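Chapter 2
Light Where You Work

When I first taught this course, in a drafty upstairs room one November, Geeta Malhotra asked me why her drawings always looked better at home. We tried new pencils, then new paper, and it took the pair of us far too long to look up at the ceiling lights! At home she had a little lamp at her elbow. I have begun the subject with lamps ever since.

In this chapter we stay with the small desk lamp — the kind you can move with one hand — and ask where it should stand, which way its shade should face, and what happens to the shadow of your own hand as you write. You will need a lamp, a sheet of white paper and a free evening, and Sunday is as good as any.
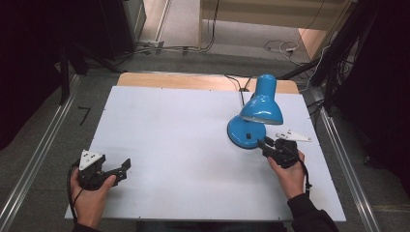
2.1 The Parts of a Desk Lamp

Begin with the base, which has to sit flat. On a lamp like the blue one, the switch is set into the top of the base, and a short arm carries the shade. The bell shape sends most of the light down and forward, so a small turn of the lamp can change a good deal on the page.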